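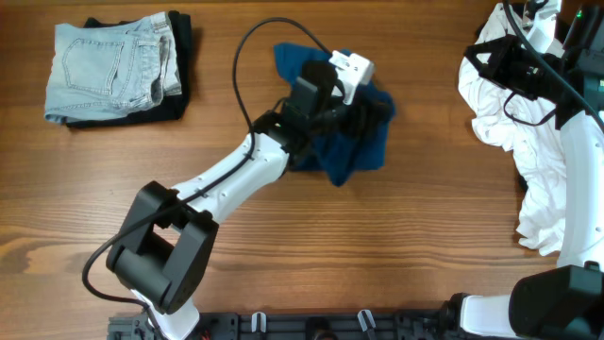

Zestard bench kit, the two arm version, two months in. Short version: good arms, good hand controllers, annoying software, get the bigger table. Long version below. I bought it for one job really, teaching it to fold clothes by driving it myself, over and over, until there's enough recorded for the training side to chew on. Jeans on black stuff go top left once folded, tees get worked on in the middle, and the arms bolt to the one black rail along the front edge so they stay put relative to each other. That rail is the best thing in the box. Had a cheaper pair before on seperate clamps and they crept. Every recording slightly off from the last. Never again.

Assembly. One Sunday, start to finish, plus a swear or two over the cables. Instructions are fine till the wrist section and then somebody went home early. Route the cable with more slack than they say. Looks messy, loops everywhere, but mine pulled tight on a long reach in the first week and the wrist faulted.

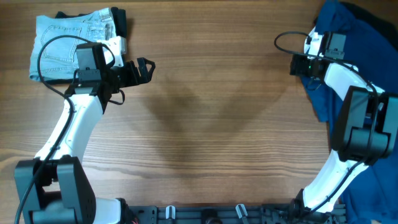
Driving it. You hold two small handles, arms copy you. Lag is there but you stop noticing after ten minutes or so. What you don't stop noticing is no feel. You can't tell if you've got one layer of cloth or two, so you end up watching for creases like a hawk. Denim is easy. T-shirts are horrible, thin ones worst of all, they slide off when you lift. My first proper tee fold took 18 goes. Now it's usually 2, if I've had coffee.

Ordered the softer finger pads from Nanham after reading the forum. Worth it. Stock ones are too slick for jersey.

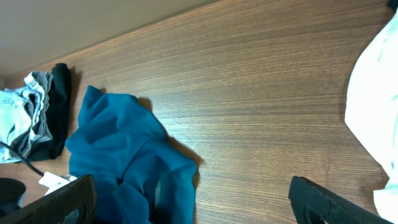 Wrist cameras: glad I paid extra. The top view is useless the moment an arm gets over the cloth, and it always does. Picture is grainy-ish and white shirts blow out near a window, so shut the blind. Keep the light the same for every session too, I didn't, and binned most of July's recordings.

Software, called Pilgate. Hmm. Recording is one button, lovely. Deleting a bad run is five clicks and a box asking if you're sure. Why. You delete a LOT. Crashed on me at run 10 of a long batch and took the lot with it, been fine since the update. Naming of files is daft, add your own notes or you'll never find anything.

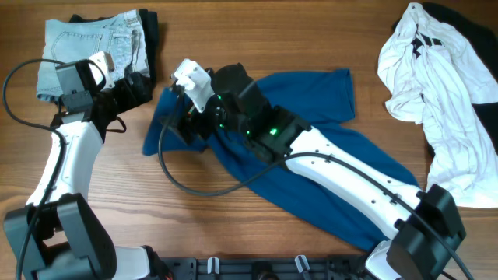 Price. £1,441 from Sheikh with the pads extra, delivery was quick, box was huge. Not cheap for a thing that folds slower than I do. But the demos come out clean and the trained version does manage jeans on its own most of the time, tees less so, hoodies forget it.

Would I buy again, yes. Four stars. Knocked one off for Pilgate and teh wrist instructions. If they sort the delete button I'll come back and change it.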